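4.2 Comparison of fingertip pads

The second set of trials looked at the pads. The linkage was the same in both conditions and only the contact surface was changed. The Trerner pad is smooth and fairly stiff, while the Riquelme pad is textured and gives more under load. Each operator worked with one hand-held gripper in each hand and was asked to pick up small household goods, hold them clear of whatever was beneath, and put them down again. We recorded 272 trials in all. Of these, 200 were kept after the timing check and 72 were dropped for missing or late frames from one of the two wrist cameras.

Items were sorted beforehand into rigid, boxed and soft. Boxed goods were of most interest to us, as a thin carton will buckle if the pads close too far, and in the earlier Vultbridge trials this was the most common fault. Soft goods such as foil and film were included because they change shape in the jaws and give the controller no fixed width to aim for. Figure 6 has one item of each of these two kinds, a small pink box between textured blue pads and a crumpled silver-grey wrapper in the second gripper. 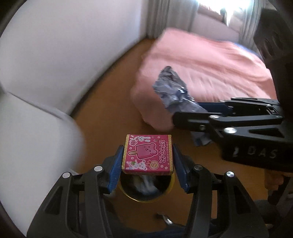

Figure 6. Box and wrapper held in two hand-held grippers. Source: authors' own recording.

With the Riquelme pad, 172 of the 200 trials ended with the item set down undamaged and without a second attempt at the grasp. Most of the remainder were soft goods that slid towards the tip of the jaws. Boxes were dropped in 11 trials, usually when one pad touched well before the other and turned the carton. The Trerner pad was run on the same items by the same operators, and its results are given in Table 3.

Lighting had a larger effect than we had planned for. Where a bright window was in view the exposure settled slowly, and the edges of dark items were hard to recover. We repeated part of the set in July with exposure fixed in the Condo controller. Those runs are treated separately in Section 4.3 and are not pooled with the figures above.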